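Chapter 5
Comparing Grippers and Wrist Cameras in a Simulated Room

5.1 Scope of the chapter

Chapter 4 treated the arm as a chain of joints with a tool flange at the end. The tool itself was left as a point. This chapter replaces the point with a parallel gripper, adds a camera at the wrist, and asks how two candidate hand assemblies should be compared before either is bought or built.

The comparison is made in simulation. A simulated trial can be repeated from the same starting state, with the same lighting and the same objects, and a difference between two runs can then be traced to the part that was changed. The cost is that contact forces, cable drag and lens faults are either simplified or missing. Section 5.6 returns to these limits and gives a procedure for checking a simulated ranking against a small number of bench trials.

The reader should be able to do the following by the end of the chapter: define a usable opening for a parallel gripper, compute the part of a wrist view that is blocked by the fingers, set up a paired trial in which one part at a time is exchanged, and report the result with its spread.

5.2 The test room

All worked problems in this chapter use the Wirnbridge room, a furnished bedroom model with a desk as the main work area. The robot has two arms and a body-mounted camera that looks out over them. Each wrist carries a second camera that looks along the fingers.
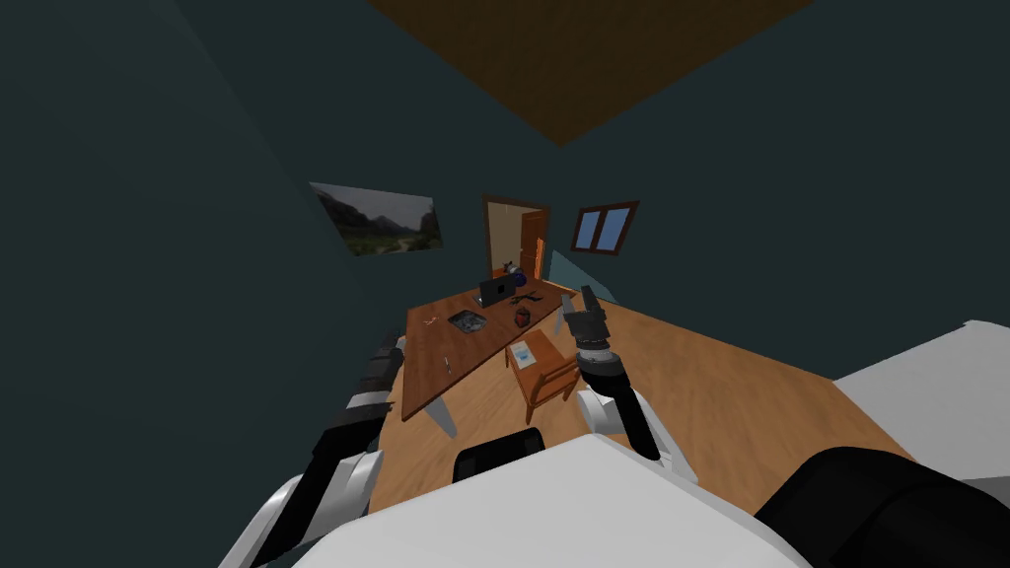 The coordinate frame of the room is fixed at a corner of the floor, with the z axis vertical. The frame of the body camera is not aligned with it. The camera is mounted with a large roll angle so that both hands stay in view through most of the reach volume, and every measurement taken from the camera must be rotated into the room frame before it is used. Readers who skip this step will find that a level desk appears to slope, and that a grasp planned straight down in the image arrives at the desk from the side.

Two hand assemblies are compared. The Clunier hand has straight fingers and a short stroke. The Latuheru hand has a longer stroke and a wider body. Both accept the same wrist camera and are driven by the same controller, Jidar, whose gains are held constant unless a problem states otherwise. Fixing the controller matters more than beginners expect. A hand that is heavier by a small amount will settle more slowly under the same gains, and if the gains are tuned for each hand separately the trial no longer compares hands – it compares tuning effort.

5.3 Usable opening

The rated opening of a parallel gripper is the distance between the inner faces of the fingers when the jaws are fully apart. The usable opening is smaller. It is the rated opening less the position error of the arm, less the error of the object estimate, each counted on both sides:

w = W - 2(a + b)

where W is the rated opening, a is the arm error and b is the estimate error, all in millimeters. An object wider than w may still be grasped, but the grasp can no longer be counted on, and a finger may land on top of the object during the approach.

The rated opening should be checked in the model before any trial is run. The check is made with the jaws open, no object between them, and the wrist camera turned toward a plain surface. 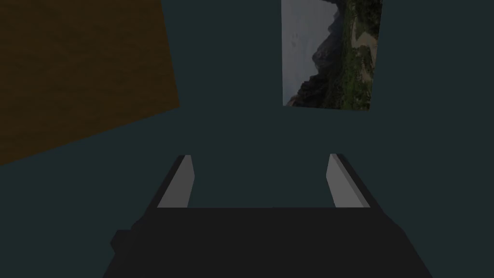

Finger edges are found in the wrist view by contrast. The usual method searches along a row of pixels for a step in brightness and takes the inner edge of each finger as the limit of the opening. Where the inner faces are light gray and the wall behind them is a dark teal, as in the Wirnbridge view, the step is large and the search is stable. The same search can fail against a pale background, and the row should then be moved or the threshold lowered. A second source of error is any picture or panel with strong edges of its own. Background detail of this kind does no harm as long as the search row crosses the fingers and stays clear of it, so the row should be chosen near the fingertips and checked by eye once for each new wrist pose.

The result is a width in pixels. It is converted to millimeters by the pinhole relation from Chapter 2, using the distance from the lens to the fingertips. That distance is known from the hand model and does not change as the arm moves, so one conversion factor serves for the whole trial.

5.4 Blocked view

A wrist camera always sees its own hand. The part of the view taken up by the body and fingers is of no use for finding objects, and it is usually the lower and central part, where the object will be in the last moments of the approach.

The blocked fraction B is the number of pixels covered by the hand divided by the number of pixels in the image. It depends on the jaw position and should be given for at least two cases, jaws fully open and jaws closed. For a hand with a wide body, most of B comes from the body and changes little with the jaws. For a hand with long fingers and a narrow body, the fingers make up a larger share and B is more sensitive to the stroke.

B alone does not settle the matter. Two hands with the same B can differ in where the blocked pixels lie, and a gap between the fingers through which the target surface can be seen is worth more than the same area in a corner. For this reason the gap is reported separately, as the gap fraction G.
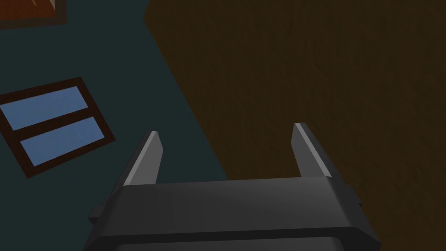
5.5 Paired trials

A paired trial runs both hands from the same starting state. The object poses, the arm pose and the random seed are stored, the first hand is run, the state is restored, and the second hand is run. The quantity of interest is the difference within each pair. Variation between starting states, often larger than the difference between hands, then drops out of the estimate.

The data set supplied with this chapter holds 2,434 pairs. It was frozen in October and should not be extended with new runs, as later versions of the room use a different contact model. Each record lists the seed, the object, the outcome for each hand and the time from first motion to final jaw position.

The body camera is used to confirm the starting state before each pair. The operator, or a script, checks that both arms are at their stored poses and that the objects on the desk and the chair have been restored.
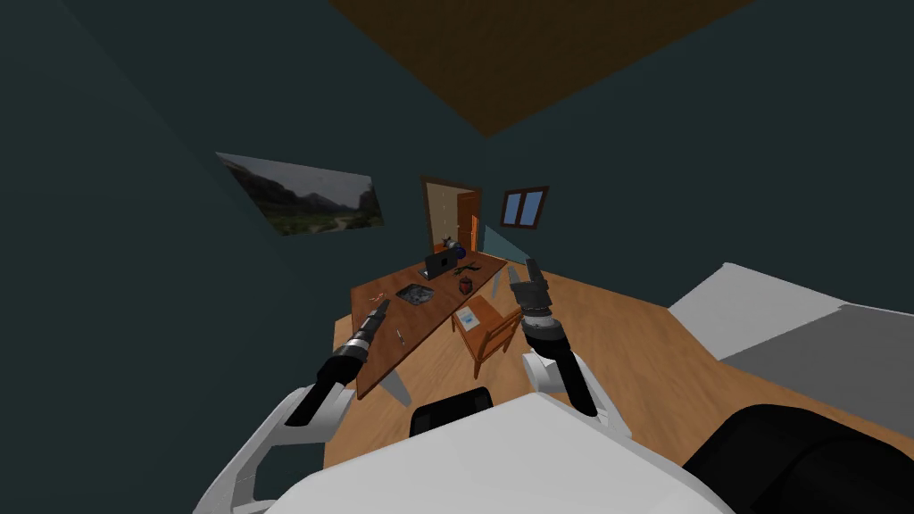
Figure 5.4 Body camera view of the Wirnbridge room, with both arms, the desk and chair, and the bed at right.

A trial should be thrown out only for reasons written down before the trial began. Accepted reasons are a failed restore, an arm pose outside tolerance, or a solver warning during the run. A poor result is not a reason. If one hand of a pair is thrown out, the other must be thrown out with it.

Problem 5.1. A hand has a rated opening of 85 mm. The arm error is 2 mm and the estimate error is 5 mm. Find the usable opening, and state whether a cup 74 mm wide may be included in the object set.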